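Wenasby Word Games Catalogue: data card

Version 3, February release. Maintained by the Wenasby catalogue project. Supersedes version 2, which is no longer updated.

Summary

The catalogue holds 2,000 records of boxed word, bluffing and definition games in English. One record stands for one printed edition, so a title reissued with a new box has two records. Records cover the title, box wording, player range, stated playing time, contents list and rules length. The rules text itself is not included.

The data was compiled for cataloguing and for work on how game rules are worded. It is not a price guide and has no field for condition or value.

Files

games.csv – one row per edition, UTF-8, comma separated, header in the first row.
contents.csv – one row per component type per edition, joined on edition_id.
wording.csv – short phrases copied from the outside of the box, joined on edition_id.
sources.csv – the collection each record came from.
CHANGES.txt – corrections made between versions.

Fields in games.csv

edition_id: integer, stable between versions. Numbers of withdrawn records are not reused.
title: as printed, including punctuation. Capitals are reduced to title case.
players_min, players_max: integers. If the box says "or more", players_max is empty.
time_min: stated playing time in minutes. Where a range is given, the lower figure is used.
age_min: lowest stated age. Empty if none is stated.
mechanism: one of bluff, define, spell, guess, mixed. See the notes on coding.
rules_words: word count of the English rules, excluding headings and examples of play.
source: key into sources.csv.

Sources

Records come from three collections. Lasex supplied the core list and most of the contents data. Gelis supplied rules booklets, which were counted and returned. Yoon supplied box wording only; records with source = yoon therefore have an empty rules_words field. Where two collections hold the same edition, the Lasex record is kept and differences are listed in CHANGES.txt.

Notes on coding

A game is coded bluff if a player scores when others accept a false answer. It is coded define if points come only from giving or choosing a correct meaning. Games that score both ways are coded mixed, even where one route is rare in play. Version 2 coded these as bluff, and counts by mechanism should not be compared between versions.

Phrases in wording.csv are transcribed without correction. Exclamation marks are kept. Trade mark symbols are dropped. Line breaks on the box become a single space. The side field takes the values lid, long, short and base; text that runs sideways is entered in reading order.

Illustrations

Box side with title and tagline, "The Hilarious Bluffing Game!", in the last view.
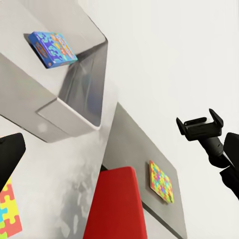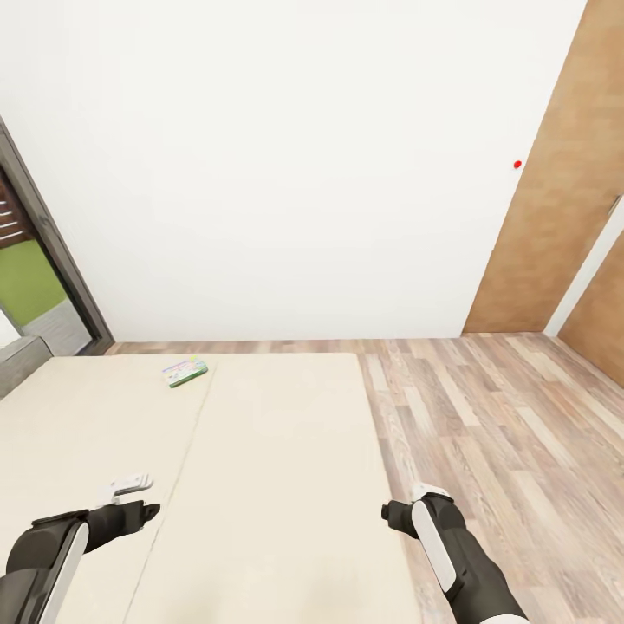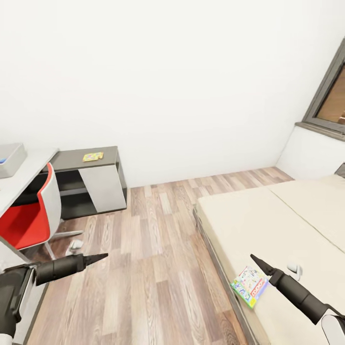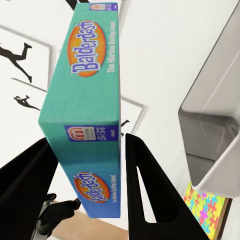

Known problems

Playing times are the publisher's claim and have not been tested. Values under 30 are common for travel editions and should not be read as errors.

Component counts in contents.csv are taken from the printed list. Missing or spare pieces are not recorded.

Some early editions carry no edition mark. They were separated by box size and by the wording of the rules – a few may still be duplicates.

Loading

Read edition_id as an integer and all title and wording fields as text. Several titles consist only of digits and will be converted by spreadsheet software unless the column type is set first. Empty fields mean "not stated" or "not supplied"; zero is never used for either.

Corrections

Send the edition_id, the field name and the proposed value. Corrections to box wording need a clear copy of the side in question. Accepted changes appear in the next version.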